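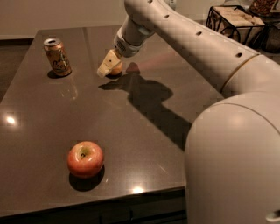
Counter surface, notes for March

Search this notebook
Enter keywords
Home Entries Materials Benches Log in

Dark brown counter, polished finish, still the glossiest surface we have. The ceiling lights come back as two hard round glints, one toward the left edge and one near the front. The can with the tan-orange label shows a faint reflection of itself; the apple throws a dark shadow toward the lower right. Anyone judging finish wear should look between the glints and ignore them.

Items out: apple (red, yellow-green near the top), beverage can toward the back on the left, small orange-yellow round item near the middle. Black wire basket with the cream-colored packages stays beyond the table.

Polish is Temden, second coat, 4 hours between coats. I used 165 ml for the whole top, which is more than the sheet from Triswood calls for. First coat went on thin along the back and I evened it up with the second. Gloss readings still to be entered - Sena Agbeko has the meter until 17:00.

To do:
- Wipe with a dry cloth only. No spray before the readings.
- Lift the can, do not slide it. The rim on the base marks the finish.
- Fruit goes back in the cold room at the end of the day. Check the underside of the apple for soft spots first, juice dulls this coat.
- Repeat the readings with the ceiling lights off and the side lamp on.

Open question: whether to go to the Menano matte on the next top. It hides cloth marks but took a stain from orange peel in the Samuel trial, and the stain did not lift with water. I would keep the gloss for now and compare again after the third coat.

Recent entries
Menano matte, stain test
Samuel trial, cloth marks
Triswood sheet, corrections to coat times
Side lamp, new bulb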